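Version 3 of the Skyrme tabletop set, 9 Jun 2025. Supersedes the two earlier drops, which used a different folder layout.

# skyrme-tabletop

Short episodes of containers being moved, placed and straightened on a plain light surface. The set covers one household task family: putting small storage containers where they belong on a table. Lids, liners and labels are out of scope.

## Contents

| Item | Value |
|---|---|
| Episodes | 2,944 |
| Container types | 29 |
| Placement layouts | 82 |
| Held-out layouts | none in this release |

Each episode has one folder with the frames, a `task.json` and a `layout.json`. Folder names are the episode index and nothing else. Do not parse meaning from the order; it was shuffled before export.

## Task families

- `place`: put a container down inside a target area.
- `shift`: slide a container from one area to another without lifting it.
- `line-up`: bring a container parallel to a table edge or to another container.
- `clear`: take the container off the working area.

`shift` and `line-up` overlap. If a container ends up both moved and straightened, the label follows the written instruction, even where the motion looks more like the other family.

## Containers

Mostly plastic, with a few card and tin pieces. Plastic ones are tagged `clear`, `tinted` or `opaque`. `tinted` includes transparent gray, which was filed under `clear` in version 1. Anyone merging old and new labels should apply `maps/tint_v1_v3.csv` first.

Size is recorded as `small`, `medium` or `large`, judged by the longest side of the base. Height is not recorded. Stacked containers are listed as one item with `stack: true`.

## Surface and light

The surface tag is `plain` or `patterned`. Color is not tagged. White and pale gray tops shift toward blue or lavender under some lamps, and the early attempt to split them gave labels that two annotators could not reproduce.
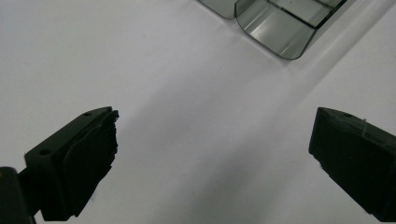

Shadows have their own field, `shadow`, with the values `none`, `soft` and `hard`. A soft shadow has no edge that can be traced. If both kinds are present, use `hard`. Shadows are not masked in the segmentation files, and a transparent container is masked to its outer outline, including whatever shows through it.

## Loading

```
skuvulo fetch skyrme-tabletop --version 3
skuvulo check skyrme-tabletop
```

`check` compares file hashes and stops at the first mismatch. Use `--all` to get the full list. The default batch size is 64 episodes; lower it on machines with little memory.

## Known problems

- Thin rims on `clear` containers are sometimes missing from the masks.
- `layout.json` stores positions relative to the table corner nearest the door at Stendthorpe. Layouts from the Javby room use the left front corner. The `room` field tells them apart.
- A container near the border of a frame may be tagged `partial` in one frame and not in the next. The tag is per frame and has not been smoothed.
- Instructions written for `clear` sometimes say "put away" with no destination. Read these as "off the working area."

## Changes from version 2

- Tint labels redone.
- `height` removed.
- Duplicate `shift` episodes dropped.
- `room` added to every `layout.json`.

Label corrections go in `fixes/` as one CSV per episode, with the old value, the new value and the frame range.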